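Evening Listening Line Opens in Ladbridge

People in Ladbridge who are having a hard time, or who are worried about somebody they love, now have a new number to call after dark. The Cornico Listening Line opened in July and takes calls from 8 p.m. until 2 a.m., every night of the week, and you don't need a referral or an insurance card or even a very clear idea of what you want to say.

The line is run out of the Jovham Center on the north side of town, where 21 listeners have finished their training and another 20 are partway through it. Each of them spends two months learning how to ask plain questions about low mood, grief and thoughts of suicide – and how to stay quiet while a caller finds the words, which many of them say was the hardest part to learn.

The Abbasi Fund is paying for the first year. Its grant followed a town survey last winter in which 3,594 residents took part, and a good many of them wrote that evenings were when they felt most alone and least sure of whom to call.

Callers may give a name or not, just as they like, and family members and friends are every bit as welcome. Anyone in immediate danger should call 911, or call or text 988 at any hour of the day or night.

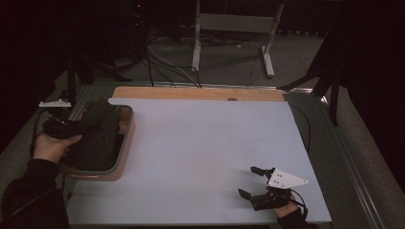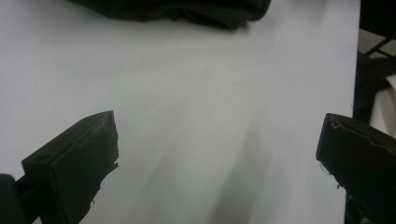

Cornico News Desk

Drop-in hours at the Jovham Center will be added in the fall, once the second group of listeners is ready.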